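Handout 6: When the success rate is wrong

The Nindora assembly cell ran 1,361 insertion attempts before anyone checked how the log decided what counted as a success. The controller, Prastura, wrote "placed" whenever the fingers opened at the target height. It had no idea where the part was. In April a recheck of the stored camera views found 292 attempts marked "placed" with the part leaning on the rim of a slot.
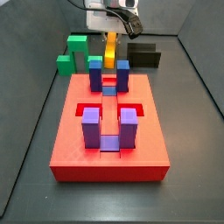
Fig. 1. Red base with the blue and purple pieces standing in it; yellow piece in the gripper.

The vendor report from Prusomska blames "grip slip." Maybe. I would want to see force data first, and the report has none. A bar held a little off vertical and a base shifted by 2 mm can give the same log entry - and the log can't tell you which.

Consider also what a jam does. The arm keeps pushing until the force limit trips, and at Ledesma that limit had been raised to 25 N to stop "nuisance" halts. Ask who called them a nuisance.

Fig. 2 has the yellow bar extending down between two purple blocks. Decide what you would measure before you let the fingers open.
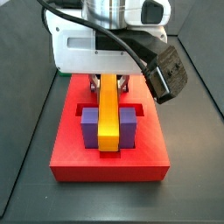

Before next class

Write one page on a check that does not rely on finger position. State how it could fail.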